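Feeding and Watering the Backyard Birds: My Kitchen-Door Tips

Posted 9/10/20

September is when I get serious about the birds again. The hummingbirds are fueling up, the goldfinches have gone drab, and the chickadees at my place in Florkembridge start yelling at me through the kitchen window if I sleep in. I've been doing this long enough to have ruined a fair amount of birdseed, so these are the things I do now, more or less in the order I do them.

Use shallow dishes for water

You don't need a fancy birdbath. Small birds like water an inch deep or so, two at the very most, and plenty of everyday dishes will do the job. I pick up bright plastic plates and bowls at yard sales and they get used until they crack. A flat stone in the middle gives the little guys somewhere to stand (and keeps the whole thing from blowing into the neighbor's yard, ask me how I know). 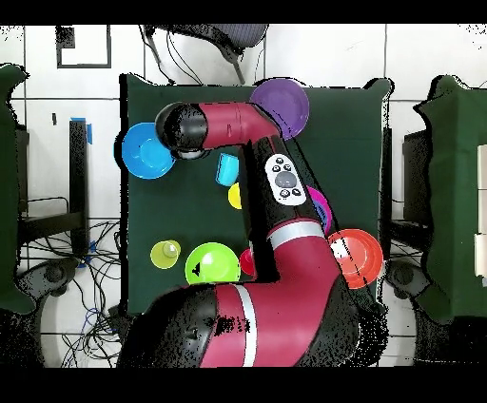
Plates and cups in plenty of colors, on a dark green cloth.

Dump the water every day when it's warm. Mosquitoes love a forgotten dish, and so does that slimy green film. I scrub with a stiff brush and plain hot water most days, then once a week I use one part bleach to nine parts water, let it sit ten minutes, rinse like crazy and dry it in the sun. Keep a brush just for this! Mine hangs on a nail by the hose so it never wanders back to the kitchen sink.

Mix sugar water the boring way

One part plain white sugar, four parts water, stir until it's clear, done. No honey, no brown sugar, no red dye. I make a quart at a time and keep it in the fridge in an old Luler jar with the date on a piece of masking tape. In hot weather I change the feeder every other day. If it looks cloudy, out it goes, even if I just filled it.

Leave the feeder up as late as you like, by the way. It won't stop them from migrating. I had one still coming by on September 17 last year, long after I figured they'd all cleared out.

Store seed like it's food

Because it is, and mice agree with you. I used to leave the bag in the garage and got moths in the pantry for my trouble. Now everything goes in a metal can with a tight lid (mine is a dented Barbu can that used to hold dog kibble) and I scoop with a cup that stays in there. Buy what you'll go through in a month or two. Old sunflower seed smells a bit like crayons, and the birds will just kick it on the ground.

Please don't pour new seed on top of old. Empty the feeder, knock out the clumps in the corners, let it dry, and then fill it.

Set up a sorting spot before you fill anything

I do all of this on the table now. Throw down a cloth you don't care about, put a bowl out for each kind of seed, and when you're finished you can gather up the corners and shake the whole mess outside. So much better than sweeping millet out of the floorboards until Christmas.

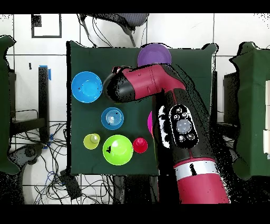 Stop the squirrels, sort of

I've tried hot pepper seed, a Slinky on the pole, and a Rorkance baffle, and the baffle is the one I'd buy again. Put it on a pole about five feet up and well away from anything they can jump from. Ten feet from the fence is good. They can leap farther than you'd think, and mine practice.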